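The Second Pair

The quote came in at 318 a unit and Annapurna Naidu read it standing up, coat still on.

"That's per hand," Elie said.

"I can see it's per hand."

"So it's double. For a pair."

"I know how hands work, Elie."

She put the bag down. Budget closed at five. Paltbridge wanted one sheet, one total, no notes in the margin this time. Last time she had written notes in the margin and someone had rung her up about them, during dinner.

What they had: one pair of grippers. One. Bought in December out of what was left in the travel line, which was not strictly what the travel line was for. What they needed: a second pair, spares for the fingers, cables that didn't give up at the plug. A proper arm, at some point. Ekberg did an arm. Ekberg had sent a brochure with an arm on the cover and no price anywhere in it, and when Elie rang for the price they asked him what his budget was.

"What did you say?"

"I said what's your price."

"And?"

"They said it depends on the budget."

She laughed, first time since breakfast. Sat down. Opened the sheet.

Line one, grippers, pair. Line two, cables. Line three was called Joseph, and had been since before either of them worked there. 400 a year went to Joseph. Not a person, as far as anyone could tell. A service contract maybe, or a licence, or a man who had once mended something. You did not cut Joseph. Somebody had cut Joseph once and the whole booking system went down for a fortnight, and maybe that was a coincidence, but.

"Falia do a cheaper one," Elie said. He was reading off his phone. "Gripper. Same sort of thing."

"How cheap?"

"Doesn't say the postage."

"Then it's not cheap."

He went off down the corridor to see how they were getting on. She stayed with the numbers. Took out the arm. Put the arm back in at the bottom under Future, where things went to be forgotten. Took out the chairs, the nice ones, sorry chairs. If they bought the second pair now then two people could work at once, and they'd be through the drawers by summer. If they didn't it was one person at a time, taking turns, all the way to autumn, and autumn was a different budget and probaly a different manager.

She wrote that down. Crossed out the bit about the manager.

Twenty to five. She got up and went to look for him, because he had the supplier's number and because she couldn't sit there any more.

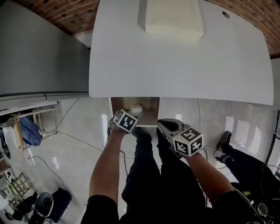
"Drawers again," she said, from the doorway.

"Drawers all week." Elie had his hands in his pockets. He kept his voice down, the way people do in libraries. "Then cupboards. Then whatever you can afford."

"Don't."

"I'm only saying."

She watched for a bit. Reach, stop, reach. It was slow, much slower than a hand, and she found she was leaning forwards with it, holding her breath over a drawer. Ridiculous. She had a drawer at home that had stuck for 2 years and never given it a thought.

"What if one breaks?" she said.

"Then we've got one."

"And what can you do with one?"

He thought about it. "Wave."

She went back to her desk. Seven minutes. Grippers, pair, 636. Cables, 76. Joseph, 400, fine, have it. She added it up, then added it up again on the back of the Ekberg brochure, right across the picture of the arm, becuase the sheet had a habit of dropping the last row. Same both times. 1,112.

In the box marked Reason for Purchase she typed: So that two people can open drawers.

Looked at it. Deleted it. Typed: To increase capacity. Deleted that too, put the drawers back, and sent it with four minutes to go.

"Did you put the postage in?" Elie said, from the door.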